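Closton packing workshop sets out its plan for buying robot arms

Friday, September 17, 2021

Tekleab, the Closton firm that packs small parts and craft kits for independent shops, has agreed a budget for its first robot arms and will start placing orders in October. The plan covers 3 arms, bought one at a time, with the second and third ordered only when the one before it is earning its keep.

"I've wanted to do this for years and I'm thrilled we've got to the point of signing for it," said Eifion Nicholas, who runs the workshop. "We looked at a big all-in-one line first and it was lovely, but it would have swallowed the whole budget and half the floor. Starting with one arm on one bench suits us much better."

The first arm will go on the kit bench, where staff sort loose pieces into cups and boxes. Tekleab has drawn up a list of 30 everyday items it wants the arm to handle, and suppliers will be asked to show their machines working with those same items before any money changes hands.

Two suppliers, Otovow and Tilta, have been invited to quote. Each quote must show the price of the arm, the gripper, the guarding and the training as separate lines, along with the yearly cost of servicing. Spare fingers and pads are to be priced too - they wear out, and the workshop would like to know what a year's supply comes to before it chooses. 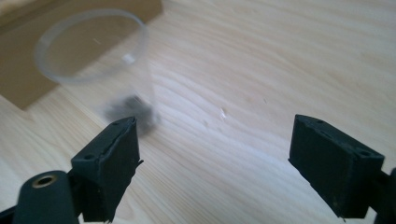
Part of the budget is set aside for staff time. Everyone on the kit bench will get 8 hours of paid training, and two people will learn to set up new jobs without calling the supplier out. No posts are being cut under the plan.

The target for the first arm is about 500 kits a week, with a review after the new year. "If it does that, we'll order the next one and I'll be very happy indeed," said Eifion. "If it's slower, we'll find out why first."

Other small firms thinking of buying are welcome to ask for a copy of the item list and the quote form from the Tekleab office in Closton.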